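Hair drying towel

A hair drying towel is a cloth used to remove water from the hair after washing, either in place of a blow dryer or before one is used. It is usually thinner and smaller than a bath towel. Common materials are cotton terry, waffle-weave cotton, bamboo viscose and microfiber.

Use

Wet hair stretches more than dry hair and breaks more easily when it is pulled. For this reason the towel is normally pressed or squeezed against the hair, starting at the ends and moving up toward the scalp. Rubbing can lift the outer layer of the hair shaft and leave it looking rough.

In the method known as plopping, used mostly on curly hair, the towel is laid flat and the hair is lowered onto it. The ends of the cloth are then tied behind the head. An old T-shirt is often used the same way.

Turban styles

Turban towels are cut in a tapered shape, with a button at one end and an elastic loop at the other. The Potow, sold by the bath goods firm Drorura, is a turban of this type. It went on sale in August 2021 in 17 colors and weighs 231 grams in the larger size. A rival line from Zorno closes with a snap — the company dropped the loop after complaints that it stretched out.

Salon towels

Salons buy towels in bulk and wash them after each client. Dark colors are preferred where hair dye is used, and some towels are treated to resist bleach. The supplier Innes packs its salon towels in bales of 49.

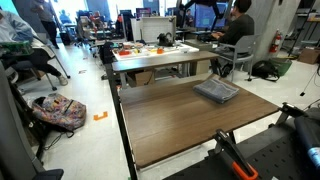

Care

Microfiber towels are washed in warm water without fabric softener, which coats the fibers and makes them less absorbent. They are also kept apart from cotton items, as they pick up lint. Cotton towels tolerate hotter water and may need several washes before they reach full absorbency. Both kinds should be hung open to dry between uses.

See also

Blow dryer
Hair turban
Leave-in conditioner
Terry cloth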